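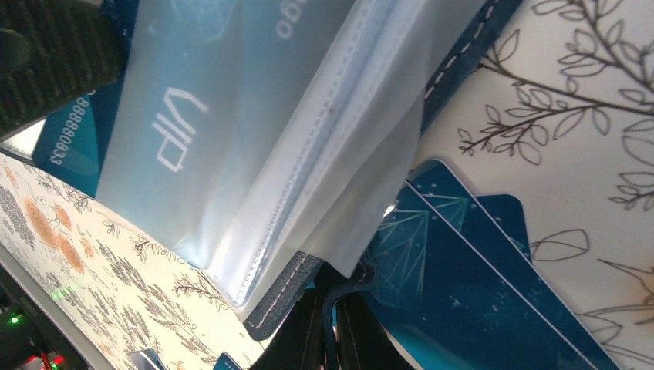
Lozano Street Makers & Menders Club: Home Tips Page

October 2021

Right, the cards drawer. Every house has one, and mine had got to the stage where I had to slide a ruler in to flatten the pile before it would open. Loyalty cards, VIP cards, the library card, the warranty slip for a toaster we gave away, three hotel keys (why??). I finally tipped the lot onto the kitchen table on a rainy Sunday arvo and I've been feeling smug about it ever since, so you're all getting my notes.

First thing, sort before you buy anything. I know the storage aisle is calling. I once came home with a Skandia drawer organiser in a gorgeous pale grey and it was a full 60 mm too wide for the drawer. It now holds seed packets in the shed. Measure the inside of the drawer, front and back, and then measure the height with the drawer above shut, which I also forgot.

I make four piles: use every week, use a few times a year, need to keep but never touch, and bin. Be tough with the second pile. If the shop has an app or can look you up by your phone number, the card can go. Cut it through the number and the stripe before you chuck it. Kitchen scissors will do it but they'll hate you, so use the old pair from the garage.

Plastic sleeves are great for the keep-but-never-touch pile. Frosted ones hide scratches and fingerprints better than the clear sort, though you do have to squint a bit to read what's inside. If yours have gone sticky, a wipe with warm water and one drop of dish soap fixes it. Dry them flat on a tea towel overnight. Don't put them on the heater! I did, and they curled up like bacon.

Grubby cards get the same soapy cloth, then a dry one. For old biro marks, a dab of metho on a cotton bud, but go easy around any printing and try a corner first. I took the colour clean off a gym card that way.

While the drawer's empty, vacuum the crumbs out and rub a bit of candle wax along the runners if they're timber. Mine is an old Kesto unit and it went from a two-handed yank to one finger. Line the base with leftover wallpaper, cut a smidge small so it doesn't buckle.

Gift cards deserve their own spot. I write the balance and the expiry on a strip of masking tape across the back, and they live in an Ernis tin next to the car keys where I'll see them. The points are worth a look too. I had 3,296 sitting on a homewares card I'd forgotten, and another 1,483 on the hardware one, which got me a new tape measure.

Last job is a note of the card numbers in a little exercise book, kept somewhere other than the drawer. No PINs in it, please.

Next up in November I'm doing the cupboard under the sink, so if you've got a trick for getting rust rings off a shelf, leave it in the tips box by the club kettle.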